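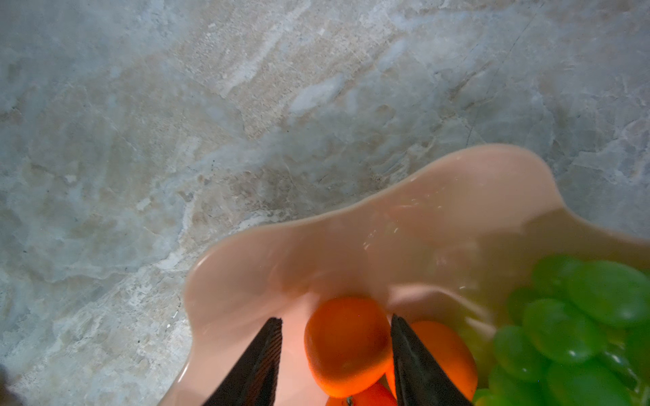

Likent Stone to Open Second Showroom and Slab Yard in Adevville

ADEVVILLE, August 1, 2018 – Likent Stone, a family-owned supplier of marble, granite and limestone, will open its second showroom and slab yard on Latier Road in Adevville later this month. The company has sold natural stone to homeowners and builders for 23 years from its original site in Janevski, which will stay open with its current hours and staff.

The Adevville site has indoor racks for 800 slabs, all stored upright and lit from overhead so that customers can see each one in full. Every slab carries a tag with its quarry of origin, thickness, finish and price. Customers can reserve slabs at no charge for 3 days while they check measurements or talk with their fabricator.

"People have been driving over from Adevville to see us for years, and many of them made the trip twice before they settled on a slab," the company said in a statement. "We wanted to be closer to them. Marble has to be picked in person. Two slabs from the same block can look quite different once they are set side by side."

The opening stock includes 78 types of stone in polished and honed finishes. Marble makes up the largest share, mostly in grays, creams and whites. Remnants left over from larger jobs will be sold from a separate area at the back of the yard – these are suited to vanities, shelves, hearths and small tables.

Likent does not cut or install countertops. The showroom keeps a list of local fabricators who have worked with its stone, and customers are free to use any shop they choose. Delivery to fabricators in Adevville and Janevski is included with the purchase of two or more full slabs.

Staff will also give short talks on the care of natural stone during the opening month. Topics include sealing, everyday cleaning, and how to deal with etching from lemon juice, vinegar and wine. The talks are free, and no sign-up is needed. A printed care sheet will be handed out with each order.

The Adevville showroom will be open from 8 a.m. to 5 p.m. on weekdays and until noon on Saturdays. Parking is at the Latier Road entrance. Trade customers with trailers should use the yard gate on the north side of the building.

Existing trade accounts can be used at both locations.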